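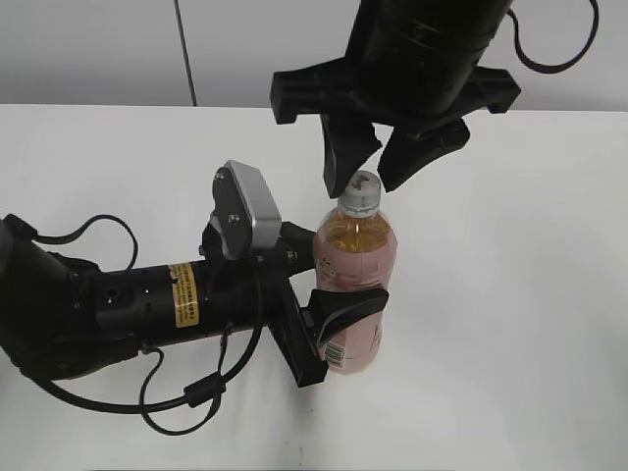 Two arms, one bottle of tea. The cap is still on.

March 12, 2020

So I finally wrote down our house rules for two-arm work, mostly so I can stop repeating them across the table! Marisol Oyelaran asked for a one-pager for the new people at Zilside, and what she's getting is this post, which is a bit longer and has more complaining in it.

Rule one, and I will die on this hill: one arm holds, the other arm works. Decide which is which before anything moves and say it out loud. With a screw cap, the holding arm closes on the bottle first and stays put. The one coming down from the top keeps its fingers open until the grip on the bottle has been checked (by a person, with eyes, not by a log line).

Then cables. Ours loop all over the place and I've made my peace with that, but run the full wrist rotation once, slowly, with nothing on the table, and watch where the slack goes. If a cable can get between a finger and the bottle, it will.

Leave the yellow warning stickers alone. Everett Nguyen-Tran wanted to peel them off our old pair back in August – they looked messy, he said – and we had a fairly long talk about it. If one gets too scuffed to read, replace it.

Oh, and sealed bottles only for the first tries. Tea is sticky and I've cleaned enough of it out of a gripper for one lifetime.

I still owe you all the part about speed limits when both arms share a space. Marisol and I don't agree on the number yet, so that's going in its own post.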